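Trevomeck Robotics Club – Simulator Set-Up Guide
Section 3: Gripper view and first pick
Updated May 2018. Questions to Marcela Urban, she has the install files.

Do section 2 first. Halska has to be running before you open the Prultar scene or the arm loads with no controller. Close everything else, club laptops are slow.

1. Open Prultar, pick the tabletop scene.
2. Set time step to 30. Not 200, that was last years number.
3. Switch to wrist view. Fingers should start open.

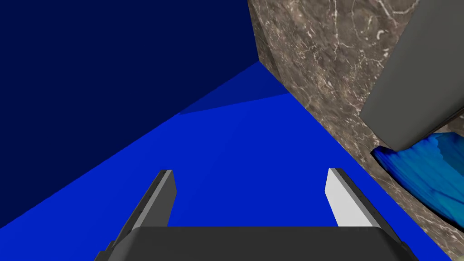 3.1 CHECKING THE FINGERS

4. Type "open" in the console, wait, then "close". Both fingers shoud move together. If only one moves, reload.
5. Set grip force to 40. Save.

Note: save under your own name. Kittipong Yensuk lost a whole script to somebody elses save. 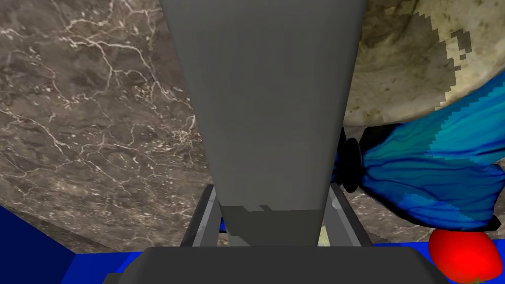
Picking a target comes next, and most first runs go wrong at this point. Click the object in the object list, not in the view – clicks in the view grab whatever is closest to the lens. With a big gray slab down the middle and the red fruit only just showing in the lower right corner, you'll get the slab. Check the name in the console before you hit Run.

6. Select target from list.
7. Approach speed: slow.
8. Run.

CAUTION: do not drag the arm by hand while a script is running. Crashes Halska every time.
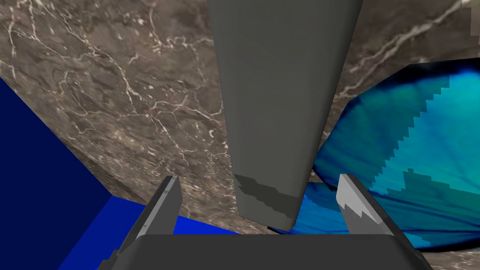 9. If the run stalls, hit Stop, then Home, then wait for the prompt. Stalled 3 times in a row – reload the scene and start again from step 3.
10. Export the log to the Majimbun folder before you close anything. No log, no credit for the run.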